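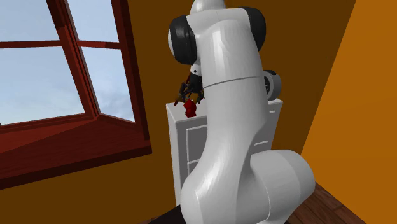
Brukent asked us by letter whether a person with no training can record a good example on the first day, and Aguirre wrote under the same letter that their new operators always close the fingers too early. Both letters helped us to write this section again. Please read it fully before you take the hand controller.

Section 6. Recording an example by remote control

6.1 Before you record

1. Start the Plevov simulator and load the room you want to use.
2. Put the hand controller on a flat place and press Center. Wait until the light is green.
3. Choose the task name from the list. Do not type a new name here, or the example will be saved in the wrong folder.

Note: The arm follows your hand with a small delay. This is normal.

6.2 Recording

1. Hold the side button and move your hand slowly. The arm moves only while the button is held.
2. Bring the open gripper near the object. Stop for a moment before the last part of the way.
3. Change to the gripper view with the View key.

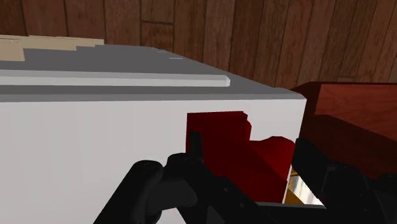 Closing the fingers is the step where most examples are spoiled. Turn your wrist first, then go forward, and close only when the object is between the two fingers. With the red object in the opening of the white box, you have a finger on each side of its lower part, and the white face is very near on the left - so make only small movements to that side.

4. Close the fingers with the trigger. Press it softly and keep it pressed.
5. Finish the task, release the side button and press Save.

Caution: Do not change the view while the fingers are closing. The control directions turn together with the view.

6.3 Length and number of examples

One example can have 2,550 steps at most. After this limit the recording stops by itself and is not saved. For a simple task we advise 59 examples, made by 4 operators if you have them - different hands give different paths. Delete a bad example with the Brolter file tool before you start training.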